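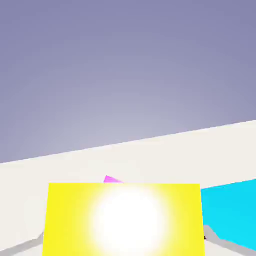

Wrist view in the block-sorting cell, yellow cube between the fingers. Simulated render.

Vovodeck cell simulator: a buyer's review

Licence: single seat, 12 months
Price paid: £2,000, plus £400 for the gripper library
Trial period: 30 days
Reviewed by: Mahmoud Alaoui

Vovodeck is a desktop package for laying out a small robot cell and running pick-and-place jobs in it before any hardware is ordered. We bought one seat in May to help choose between two arms for a sorting bench at our Clatton site. The review covers its use as a planning tool. I have not tested the teaching modules.

Set-up
Installation took a morning. The licence is tied to one machine and moving it needs an email to support, who answered the next working day. Arm models load from a menu. Grippers do not, unless you buy the library, and the quote should make that clearer than it does. Budget for both lines from the start.

Camera placement
This was the main reason for the purchase. A wrist camera costs little, but the bracket, the cable run and the lost payload all have to be allowed for, and we wanted to know what it would see at the moment of grasp. At close range the answer is: mostly the part being picked. In the view at the top the yellow cube hides nearly all of the pink object behind it, and the cyan block is only partly in shot. Both gripper fingers are visible, so finger position relative to the cube can be judged. The next pick cannot be planned from there. We added a fixed overhead camera to the budget as a result.

Lighting
The default light leaves a white glare spot on the face of the cube, with no surface detail left in the middle of it. Anyone who needs to read a label or find an edge on a glossy part should move the light before trusting the vision results. Light position and strength can both be changed. Surface finish is limited to a few presets, and none of them matched our parts well.

Reach and cycle time
Reach checks are good. Seven bench layouts were tried, and the software rejected two of them for joint limits that I had missed on paper. Cycle times are less useful. The simulator closes the gripper at a fixed speed unless you enter your own figure, and contact with the part is simplified. I would not put its times into a business case without a bench test.

Reports
Export is to spreadsheet or PDF. The equipment list carries part names but no prices, so costing is still done by hand. Hirico's package prices the list for you, but its seat costs more and it had no model for one of our two arms. The Hegazy arm was present in both.

Cost against benefit
The seat and library together came to less than the integrator's charge for one repeat visit. Renewal is at full price, and we will probably let it lapse once the bench is ordered. A monthly licence would suit small buyers better.

Good: reach checks, camera views, arm menu
Poor: gripper library sold separately, default lighting, no prices in reports

Rating: 7 out of 10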